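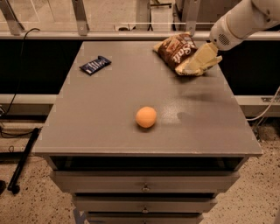

사진 1. 회색 상판 위의 과자 봉지와 캔디바

힌드스테드(Hindstead) 국제학교 생물실 310호
현미경·세포 관찰 실습 전 안전 점검표 (의견 포함)
점검 시기: 10월, 2학기 세포 단원 시작 전
점검 결과 표시: 양호 / 보완 / 불가

올해도 양파 표피와 입안 상피세포를 들여다보는 계절이 돌아왔습니다. 작년 점검표는 칸이 너무 좁아서 하고 싶은 말을 다 못 적었다는 의견이 많았고, 저도 뒷장에 깨알같이 이어 쓰다가 결국 포기한 사람이라 이번에는 의견란을 넉넉하게 늘렸습니다. 조금 길더라도 차 한 잔 옆에 두고(물론 실험실 밖에서요!) 천천히 읽어 주시면 고맙겠습니다.

1. 실험대와 통로

1-1 실험대 상판에 금이 가거나 들뜬 곳이 없는가: 양호
의견: 창가 쪽 실험대 모서리에 테이프 자국이 남아 있지만 거칠지는 않습니다. 시간 날 때 살살 떼어 보겠습니다.

1-2 실습 중 음식물과 음료를 두지 않는가: 보완
의견: 규칙은 모두 잘 알고 있는데 안내문이 문 뒤에 붙어 있어서 문을 열어 두면 가려집니다. 칠판 옆으로 옮겨 달았으면 합니다. 물병도 음료에 들어가느냐고 묻는 학생이 해마다 꼭 있으니 안내문에 "물 포함"이라고 한 줄 적어 주세요.

1-3 가방을 통로에 두지 않도록 보관 자리가 있는가: 양호
의견: 복도 쪽 선반을 비워 두었습니다. 겨울 외투까지 들어오면 모자랄 것 같은데, 그건 그때 다시 이야기하지요.

2. 현미경 (Famo 학생용)

2-1 전원선 피복이 벗겨지거나 눌린 곳이 없는가: 보완
의견: 7번 현미경의 전원선이 플러그 가까이에서 꺾여 있습니다. 전선을 교체할 때까지 "사용 금지" 꼬리표를 달아 준비실에 두었으니, 급하시더라도 꺼내 쓰지 말아 주세요. 모양은 멀쩡해서 저도 하마터면 꽂을 뻔했습니다.

2-2 대물렌즈와 재물대 클립이 제대로 고정되어 있는가: 양호
의견: 고배율 렌즈에 염색액이 묻은 것이 있어 렌즈 종이로 닦았습니다. 휴지로 닦으면 안 된다는 말은 학생들에게 한 번 더 해 주시면 좋겠습니다.

2-3 반사경을 쓰는 현미경이 직사광선이 드는 자리에 놓여 있지 않은가: 보완
의견: 오후 2시가 넘으면 창가 두 번째 실험대까지 해가 깊이 들어옵니다. 블라인드를 내리거나 안쪽으로 자리를 옮겨 주세요. 작은 일 같아도 눈이 걸린 문제라 이 항목만큼은 잔소리를 좀 하겠습니다.

3. 염색액과 유리 기구

3-1 아세트산카민 용액과 메틸렌블루 용액에 이름표와 개봉한 달이 적혀 있는가: 보완
의견: Whitcombe 세트에 든 병은 깨끗하게 표시되어 있습니다. 문제는 우리가 덜어 쓰는 점적병인데, 글씨가 번져서 색깔로 짐작해야 하는 병이 있었습니다. 짐작으로 쓰는 병은 없어야 하니 내용물은 폐액통으로 보내고 새로 덜어 담았습니다.

3-2 보호 안경과 장갑이 한 반이 쓸 만큼 준비되어 있는가: 양호
의견: 안경 끈이 늘어난 것은 따로 빼 두었습니다. 장갑은 작은 치수가 늘 먼저 떨어지니 다음 주문 때 넉넉히 부탁드립니다.

3-3 깨진 덮개 유리를 버리는 전용 통이 있는가: 양호
의견: 뚜껑이 있는 단단한 통으로 바꾸었습니다. 일반 쓰레기통과 나란히 두면 헷갈리니 개수대 반대편에 놓아 주세요. 덮개 유리는 워낙 얇아서 손끝에 박혀도 잘 보이지 않는답니다.

3-4 면도날 대신 안전 칼을 쓰는가: 양호
의견: 양파 표피에 칼집을 낼 때는 칼을 교사가 나누어 주고, 끝나면 개수를 맞추어 돌려받습니다.

4. 사람에게서 얻은 시료

4-1 입안 상피세포 채취에 일회용 면봉을 쓰는가: 양호
의견: 이쑤시개는 이번 학기부터 쓰지 않습니다. 준비실에 남은 것은 모형 만들기 시간에 쓰시면 됩니다.

4-2 쓴 면봉과 받침 유리를 소독액에 담그는가: 보완
의견: 담그는 통은 있는데 담가 두는 시간이 어디에도 적혀 있지 않습니다. 소독액 설명서의 시간을 통 앞면에 옮겨 적어 주세요. 그리고 자기 시료는 자기만 만진다는 약속, 시작 전에 다 함께 소리 내어 읽으면 의외로 분위기도 좋아집니다.

4-3 채취를 원하지 않는 학생을 위한 완성 표본이 있는가: 양호
의견: Ovinholm 표본 상자에 동물 세포 표본이 들어 있습니다. 부담스러워하는 학생에게 이유를 묻지 마시고 편하게 건네주세요.

5. 원심 분리기 (심화반만 해당)

5-1 최고 회전수를 분당 4,000회 아래로 맞추어 두었는가: 양호
5-2 뚜껑이 닫히지 않으면 작동하지 않는가: 양호
5-3 마주 보는 자리에 같은 무게의 관을 넣도록 안내하는가: 보완
의견: 안내 그림의 색이 바래서 어느 자리가 짝인지 알아보기 어렵습니다. 그림 솜씨 좋은 학생에게 새로 그려 달라고 할까 합니다.

6. 비상 설비

6-1 눈 세척기에서 물이 고르게 나오는가: 양호
의견: 처음에는 물이 조금 탁했는데 흘려보내니 맑아졌습니다. 방학이 끝나면 꼭 먼저 틀어 주세요.

6-2 소화기 압력 바늘이 초록 칸에 있는가: 양호

6-3 구급상자가 채워져 있는가: 보완
의견: 작은 반창고가 다 떨어졌습니다. 식염수도 하나 더 있으면 마음이 놓이겠습니다.

종합 의견: 불가 항목은 없고, 7번 현미경을 뺀 나머지로 실습을 진행해도 됩니다. 안내문 이동과 소독 시간 표시는 첫 수업 전까지, 구급상자 보충은 이번 달 안에 부탁드립니다. 빠진 것이 보이면 여백에 연필로 적어 준비실 문 앞 서류함에 넣어 주세요.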